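Visit to the Karnstead Film Archive, September

Members of the Jestthorpe Remembrance Film Forum visited the Karnstead Film Archive in September, at the invitation of its education department. The archive keeps recorded testimony, documentary film and drama dealing with persecution and war in twentieth-century Europe. Its catalogue lists 3499 titles, of which 700 may be viewed on request.

The morning was given to the Orkine collection, a body of filmed interviews with survivors and their children. Staff explained how each interview is transcribed, checked against the recording and indexed by place and subject. Families may ask for a passage to be closed to the public for a set period. The group then saw the paper store, where scripts, letters and production notes are kept.
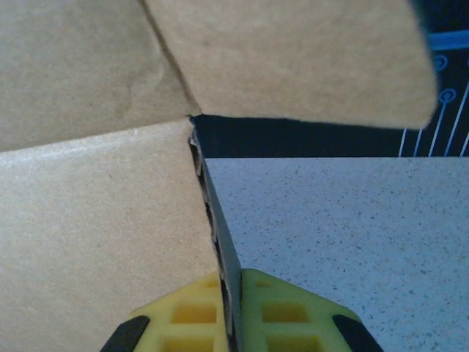 Photo: Karnstead Film Archive

After lunch the party watched two reels of Urrego, a drama about an interpreter called to give evidence at a trial. The discussion that followed dealt mainly with the duty of an actor who plays a person still remembered by relatives. Several members felt that the courtroom passages kept closely to the written record, while the domestic ones took greater liberties. The archive holds the writer's notes on both, and these may be consulted in the reading room.

The viewing theatre seats 100 and is open to schools during term. Group bookings should be made five weeks ahead. The Forum thanks the archive for its welcome and has asked to borrow a selection of the Orkine interviews for its spring programme at Jestthorpe.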